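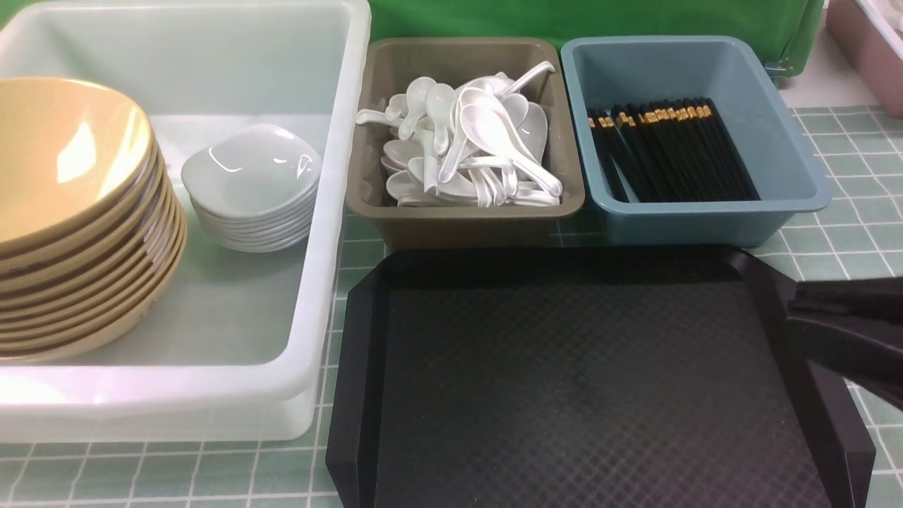 Fiction | by R. Panganiban | 4 min read

The Soup Supper

The ferry to Unden was late, and I didn't mind a bit, because the whole harbour smelled of leeks! Every September the island cooks one enormous soup, and that year my aunt had finally let me carry the ladle.

"Mind the step," she said, "and don't let anyone from Goltau near the salt."

Goltau is the village over the hill. They like everything salty there and they're proud of it. We like ours sweet, with carrots, and the row has gone on for 99 years, which is older than the chapel roof and a good deal sturdier.

By half past five the hall was full. Oh, it was lovely – steam on the windows, coats in heaps, somebody's baby asleep on the piano lid. I stirred and stirred. My arms ached and I was so happy I could have sung, and then I did sing, and the whole front bench joined in with the wrong words.

That was when the old man from Goltau came up with his bowl held out.

"Is it sweet?" he asked.

"Very," I said.

He drank it standing there, all of it, right to the bottom. My aunt watched him over her glasses. The singing had got to the verse with the whales in it.

"My wife was from this side," he said. "She made it like that." And he held out the bowl again.

I filled it to the brim. My aunt went to the shelf, reached behind the flour and put the salt down beside him.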